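Visit notes, Stevix office furniture open house, April

The open house ran in the former spinning hall that Stevix took over from Górecki, a textile firm. The ground floor is production and the upper floor is a showroom plus a row of furnished work bays. Visitors were admitted in groups of 19, with a guide for the ground floor and free movement upstairs. I went mainly for the edge finishing and the desk accessories.

## Ground floor

Panels arrive cut to size from Sidau and go straight to the edge line. Tops with a curved front take a separate route: the straight-edge machine can't follow the radius, so these are routed on a CNC table, sanded and lacquered. Output on the curved line is 40 tops per shift. The straight line does far more, but the guide gave no number for it.

The lacquer booth was closed to visitors. Through the window we saw racks of tops curing flat. Cure time was given as 19 hours for white and longer for the darker shades. I asked about yellowing under daylight and was referred to the data sheet, which covers only the first two years.

Hardware is stored by order, in bins along the north wall. The order number on the bin label is the only reference, and there is no part description. One bin had two labels, 1,214 and another with the ink worn off. The guide moved on before I could ask which applied.

## Packing

Flat-pack desks are boxed with the top face down on a foam sheet. Corners get molded pulp, edges get nothing. For the curved tops this seems thin - the front edge is the part most likely to take a knock in transit. Stevix says the carton was drop tested from 100 cm, on corners only.

## Upper floor

The work bays are set against the old brick, which has been left bare. Mortar lines are dull, and some bricks are pale or blackened. Pale desks work well against it. The dark Edano range, shown at the far end, is harder to read in the same light.

Each bay has a desk and a small set of objects, and visitors were free to move things around. I paid most attention to the white desk with the curved front:

- The surface is smooth and shows soft shadows with little glare.
- The gray pen holder has rounded corners and a divider that makes a front and a rear compartment. Pens in the rear one would be next to the wall, so the holder is better turned a quarter if it stays at the back of the desk.
- The artificial flowers are white daisies with yellow centers, mixed with pale blue blooms. They take up little usable depth when placed close to the wall.

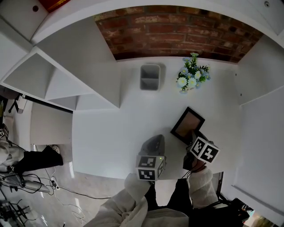
*White desk, upper floor: pen holder, artificial flowers and a dark-bordered panel, set at an angle.*

Cable routing was the weak point upstairs. The desks I checked had no grommet, and the optional tray is sold separately. Price lists were at the exit, in two versions with different delivery terms. The version with the gray cover is the current one.

Parking is behind the hall, entrance from the canal side. The stairs to the upper floor are steep and the elevator is for freight only.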